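Home | Fiction | Music | Archive | Submit

The Low Part

Last updated: Tuesday

The bass trombone came home with me on the 52 bus, wedged between my knees, and I loved it before I had heard a single note out of it. It was an old Billero with a dent in the bell the size of a thumb. The man at the shop in Gellberg had played three notes on it to show me the slide was good, and the third one went down so far that the cymbals on the shelf started to hum. I paid him right then!

I was 58 and had played tenor trombone since school, always second chair, always the harmony. I knew every inside line there was. What I had never been was the floor of the thing, the note everybody else stands on, and one look at the parts for the spring concert told me the band needed a floor. We were doing the Gunnlaugsson suite — four movements for big band, slow and strange and gorgeous — and the bass trombone part had been sitting in the folder with its corners still sharp.

So I practiced. I practiced in the kitchen, because of the tile, and in the stairwell, because of the echo, and once in the parked car with the windows up, which I don't recommend with a slide that long. The first movement opens on a low D flat held under muted trumpets, and for a week mine sounded like furniture being moved.
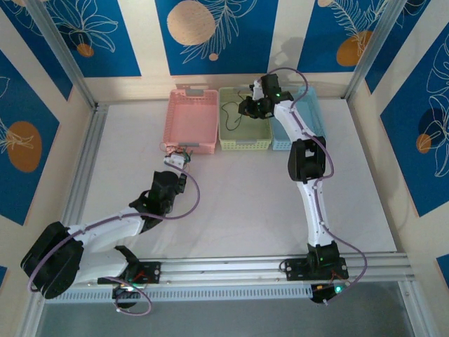
Then one evening I stopped pushing. I let the air go out wide and warm, like fogging a window, and there it was, the D flat, round as a plum! I held it until my ears rang. The downstairs neighbor knocked on the ceiling, and I could swear she knocked in time.

At rehearsal the leader counted us in so softly I nearly missed it. The trumpets floated up with their mutes in, the piano dropped a few notes in the gaps, and I came in underneath. I felt it in the chair first. Then the baritone sax turned around, all the way around, in the middle of her own rest, and grinned at me with her whole face.

We played the concert at the Zidia, a room with 30 tables and a stage so shallow that my slide hung out over somebody's dessert. I moved my chair back. I moved it again. In the second movement there's a passage where the whole band drops away and only the low brass is left, walking down step by step, and I had been dreading it for a month. When we got there I forgot to dread it. I was too busy listening — the tuba on one side of me, the brushes whispering behind, and that big dented bell pouring out sound like it had been saving it up for years.

Afterward a boy came up to the stage and asked if he could hold it. I showed him where to put his hands. He took an enormous breath, puffed out his cheeks, and blew, and what came out was terrible, a wonderful terrible blat that made the bartender look up.

"Again," I said, and he was already breathing in.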